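Parliamentary Reporter, English desk
McKinnon News Service
Posted April 13, 2021

McKinnon supplies daily political coverage to 260 local papers and radio stations. We are hiring a reporter to cover the national legislature and the prime minister's office from our Clelden bureau. The job is full time and permanent. It is open because Keith Sutcliffe moved to the elections desk in February.

What you will do

File same-day reports on floor debates, government announcements and votes. Most run under 500 words.
Cover televised addresses live, often with less than an hour of warning, and have a first version out within 15 minutes of the end.
Read bills and committee papers and tell the desk what has changed from the last draft.
Write one longer piece every 2 weeks. Recent subjects were farm price supports, the delay in the census bill and how party whips handled the land vote.
Take a share of early shifts, which start at 6 a.m.

What we ask for

At least 2 years of reporting on government at any level. City council and state assembly work counts. You should be able to take accurate notes by hand and follow a budget table. A second language spoken in the region is useful but not required. We do not ask for a journalism degree.

Reporters may not belong to a political party or do paid work for one. You will sign a statement to that effect before your start date.

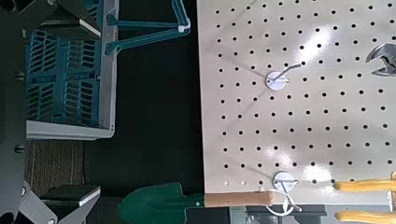
Pay follows grade 4 of the staff agreement and is reviewed every year. You will get a phone, a laptop and a press pass. Travel to party conferences is paid in advance.

How to apply

Send a resume, three published pieces and a one-page note on a recent government announcement you think was poorly reported. Address them to Maxine Doolan, bureau editor, and quote reference 352. Short-listed applicants will take a timed writing test and then meet Maxine Doolan and Tahmineh Bakhtiari from the politics desk. Questions about shifts or leave can go to Ashton Kerslake in the staff office.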